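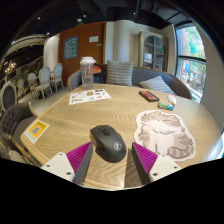 나무 탁자 위의 검은색 마우스 자리. 오른쪽에 고양이 그림판이 놓여 있다.

탁자 위 물건들, 여름 정리 기록

Hastdale 2층 작업실에는 여럿이 돌려 쓰는 나무 탁자가 하나 있다. 모서리가 둥글고 가장자리에 홈이 파여 있으며 나뭇결이 물결처럼 보이는 탁자다. 8월 한 달 동안 이 탁자와 옆 선반을 정리하면서 나온 물건을 이 페이지에 모았다. 글은 Ffion Morris가 쓰고, 물건 목록은 Selim Güler가 맡았다.

작업실 전체 목록에는 686개 항목이 올라 있다. 그중 탁자와 선반에서 나온 것은 90개이고 나머지는 서랍과 벽장 쪽이다. 목록 번호는 예전 방식 그대로 두었다. 번호를 새로 매기자는 의견도 있었지만 서랍에 붙인 라벨까지 모두 바꿔야 해서 이번에는 하지 않았다.

마우스
무광 검은색이고 뒤쪽에 밝은 회색 원형 로고가 찍혀 있다. 엄지가 닿는 옆면에 버튼이 있다. 목록 번호 593. 공용 컴퓨터를 쓰는 사람은 누구나 써도 된다. 다 쓰면 탁자 위에 그대로 두면 된다.

고양이 그림판
털이 복슬복슬한 고양이를 크림색, 연분홍색, 회갈색으로 그리고 흰 테두리를 남겨 오려 낸 것이다. 꼬리에는 더 진한 갈색 줄무늬가 있다. Sumaiya Pathirana가 문 옆 게시판에 붙이려고 가져왔다. 게시판 자리가 정해질 때까지 탁자에 둔다. 접거나 말지 말 것.

스티커
흰 종이 한 장에 작은 그림이 여러 가지 인쇄되어 있다. 탁자 왼쪽 끝에 펼쳐 두었다. 상자와 공책에 표시할 때 쓴다. 컴퓨터 본체와 의자에는 붙이지 않는다.

검은색 케이스
네모난 케이스로, 윗면에 주황빛이 도는 붉은색 무늬나 글자가 있다. 탁자 오른쪽 먼 곳에 비스듬히 놓여 있다. 주인을 찾는 중이며, 찾지 못하면 서랍 쪽 목록으로 옮긴다.

초록색과 파란색 포장
원통 모양의 작은 포장이고 옅은 색 부분이 있다. 고양이 그림판 바로 위쪽에 눕혀 두었다. 선반에 같은 종류를 모아 둘 칸이 없어 당분간 탁자에 둔다.

흰색 작은 물건
둥근 모양이고 한쪽 끝 가까이에 주황빛 붉은 표시가 있다. 초록색과 파란색 포장 뒤에 있다. 목록에는 아직 이름 없이 '기타'로 적혀 있다. 무엇인지 아는 사람은 Selim에게 알려 주기 바란다.

탁자
자주 쓰는 물건만 위에 두기로 했다. 컵은 창가 선반에 놓고, 가방은 의자 아래나 벽 고리에 건다. 표면은 마른 천으로 닦는다. 가장자리 홈에 먼지가 잘 끼므로 금요일에 청소하는 사람은 홈까지 닦는다.

물건을 찾으러 올 때는 목록 번호를 미리 적어 오면 빠르다. 번호를 모르면 색과 모양만 말해도 된다. 서랍과 벽장에 있는 물건은 Rhodri Edwards가 따로 정리하고 있으며, 그쪽 목록은 작업실 입구에 종이로 걸려 있다. 빌려 갈 물건은 그 종이에 이름과 날짜를 적고 가져간다.

Beca Beddoe가 맡은 벽장 두 번째 칸은 정리가 끝나지 않았다. 끝나는 대로 이 페이지 아래에 항목을 추가한다.

마지막 수정: 2024-09-30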